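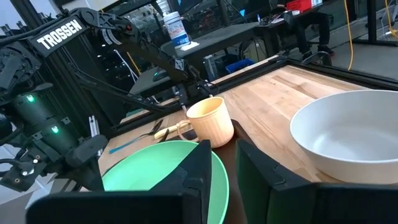
Nermin Bayram reckons I've spent the winter teaching a machine to do a job a six-year-old does for pocket money, and that the six-year-old would be better at it. I had the message read out to me over tea at the workshop and I couldn't find much to argue with.

But I said I'd write up the table-laying build, so I will. Two Trossen arms on a butcher-block table, run from a desk next to it, in the shared workshop at Dovville. The job is to lay a place for one person: cup, bowl, cutlery, tray. Lukian Didenko wanted it. I said in February it was a daft first project and I still think so, mainly on account of the forks. A fork lying flat on wood gives two fingers almost nothing to get under, and every handle is a different thickness.

The frame was the part I enjoyed. Black extrusion all the way round, an arm bolted to each side, and it took us 18 evenings to stop the thing wobbling. The first lot of brackets came from Hofstetter and were fine. The second lot, from Mitenen, had holes drilled just far enough off to ruin a Sunday. If you're doing this at home, buy your brackets in one go and from one place.

Then the software. Lukian's plan is 500 practice runs, each one steered by hand, and then we let it have a go by itself. I've seen the videos where this works beautifully. I've also noticed that those videos tend to stop quite soon after the cup goes down.
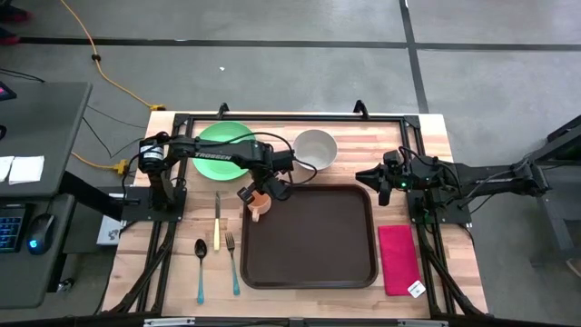 My own money is on the cups. A mug has a handle and stands up straight, and if the arm is a bit off you still get hold of it somehow. With cutlery a bit off is a miss. I've asked for the forks to be left until last and been outvoted, so we're doing everything mixed together from the start – Lukian says it learns better that way. Perhaps it does. He said much the same about the Nenlow controller, and that's in a drawer.

We're at run 6 of the proper set. I've kept the earlier ones, but they were made before we squared up the left-hand arm and I don't trust them. Cable ties next, then more forks.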